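October 2026
Posted by the finishing bench, Brumley workshop

Picking up from the last entry on the white matte topcoat. The Stasetti panels have now had their second round of rubbing and the result is mixed. The sprayed ones are holding up. The rolled ones burnish badly wherever a sleeve or a box has been dragged over them, and you get shiny tracks that don't wash out.

Rub counts so far: panels A through D stopped at 2,000 strokes each with the gray pad, 100 strokes between checks. Panel E was left on the rig over lunch and the counter read 3,042 when I got back. I'm keeping E in the set but marking it separately. It looks a little worse than D, mostly at the ends of the stroke where the pad reverses.

Cleaning notes, same for all panels:
- Plain water and a cotton cloth takes off pencil and most dust.
- Dish soap, a few drops in a quart, takes off hand grease. Rinse twice or it leaves a haze.
- Melamine sponge takes off black rubber marks but polishes the spot. Do not use on the good panels.
- Alcohol softened the rolled panels slightly after a minute. No change on the sprayed ones.

The Holia hardener is near the end of the can and has started to skin. I strained what was left through a paint filter and used it on F and G only. If those two come out soft, blame the hardener before the mix ratio. New can goes on the order with the filters and the gray pads. We also need more of the wide low-tack tape, the narrow roll leaves a ridge.

Went over the white tops already in use to compare against the panels. Same kinds of wear as we keep writing down: scuffs, gray smudges, small dark specks that could be pits or dirt until you get a fingernail on them. I'd like the wear scale to have a separate line for specks. At the moment they get lumped in with scratches and the scores jump around depending on who is scoring.

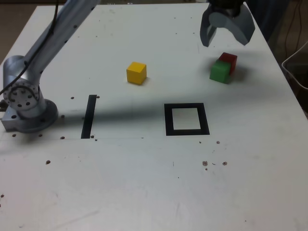 White matte top with scuffs, faint smudges and small dark holes and specks.

Proposed scale, to try on the next round:
0 no mark under the bench lamp
1 mark shows only at a low angle
2 mark shows straight on, wipes off
3 mark shows straight on, stays after soap
4 coat broken

Specks get counted inside the wire square and written next to the score, so a panel might read 2/14. Score before wiping and after wiping. Use the lamp at the left end of the bench, the overhead tubes hide everything under a 3.

Radebe primer: adhesion was fine on the crosscut, no squares lifted on sanded board. On unsanded board two squares came away at the corner. I had hoped to skip the sanding step but we can't. 220 grit, light, vacuum, tack cloth.

Drying cabinet is reading high again. The dial says one thing and the glass thermometer on the middle shelf says another. I went by the thermometer. Moved F and G to the bottom shelf.

Still to do:
- recoat B on the back face
- crosscut on F and G once they've had a full week
- check the May panels in the flat file for yellowing, they've been in the dark the whole time
- cut more board, only offcuts left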